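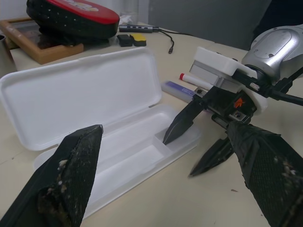
Tabletop bench: equipment plan and parts list

README for the purchasing folder
Maintained by Tamunoemi Garba, Dollbridge workshop
Last revised 2025-05-28

What this folder is for

These files hold the buying plan for the two-arm tabletop bench at Dollbridge and for the second bench we want to open in August. They cover what to order, what wears out, and what has to be agreed before money is spent. They don't cover control software or the recordings, which have their own README.

Files

bench_parts.csv — one row per part, with supplier, unit price, lead time and the bench it belongs to
consumables.csv — grip pads, cable ties, tape, cleaning cloths, fixings
props.csv — the household and desk items used in tasks
quotes/ — quotes as received, one file per supplier, never edited
plan_bench2.csv — draft order for the second bench

Columns in bench_parts.csv

part_id: our own code, not the supplier's
supplier: Lacroix, Claser, or "in-house" for printed parts
unit_price: pounds, without VAT
lead_days: working days from order to delivery, as quoted
spare_held: number on the shelf at the last stock check
status: in use, spare, on order, retired

A blank in unit_price means we have no current quote. Please don't fill it from an old invoice.

Budget for the second bench

The sum set aside is £800 for mounts, fingers, pads, cabling and props. The arms and the table are paid for out of the main equipment budget and are listed in plan_bench2.csv only so that the order dates line up. Of the £800, £527 is already committed to Lacroix for finger sets and wrist cables. The rest has to cover everything else, and props come last.

Printed wrist mounts are made in-house. We cost them at the price of the filament and leave out staff time. Anyone comparing them with a bought mount should bear that in mind — the printed one looks cheaper in the table than it is.

What wears out

Grip surfaces need the most attention. The textured faces of the wide fingers pick up crumbs and pale residue, and once it is pressed into the pattern it is slow to brush out. Budget for pads as a consumable and keep one full set per arm on the shelf. Pointed fingers are ordered separately and are not interchangeable with the wide ones without changing the fixings.

Cables are next. Order the wrist cable in the longer length. The shorter one fits, but it pulls on the connector when the arm reaches across the table. USB hubs count as bench parts and should be bought with their own leads.

Props

Props are cheap and easy to forget. The desk set is made up of ordinary stationery: a white plastic pencil case with a lid that opens flat, markers, and small erasers. Buy the pencil case with the small moulded compartment at one end, as the task sheets refer to it. If that model is dropped by the supplier, tell the people who write the task sheets before choosing another.

Larger items such as cups, padded cases and picture frames can come from charity shops. Keep the receipt and enter the price in props.csv under "second-hand".

Suppliers

Lacroix: fingers, pads, wrist cables. Quotes are valid for 11 weeks.
Claser: hubs, power supplies, partition panels. Delivery is charged per order, so group these.
Cleltton: used once for fixings. Account still open.

How to request a change

Add a row to plan_bench2.csv with status "proposed" and your initials. Anything over £50 needs 2 quotes in the quotes folder first. Tamunoemi moves rows from "proposed" to "on order" once the money is confirmed. Don't order directly, even for small parts — the stock check only works if every delivery has a row.

Known gaps

Lead times for Claser are copied from the quote and have not been checked against real deliveries.
Pad life is not recorded yet. A date_fitted column will be added to consumables.csv.
Several rows in props.csv have no price.
The partition panel for the second bench has not been measured.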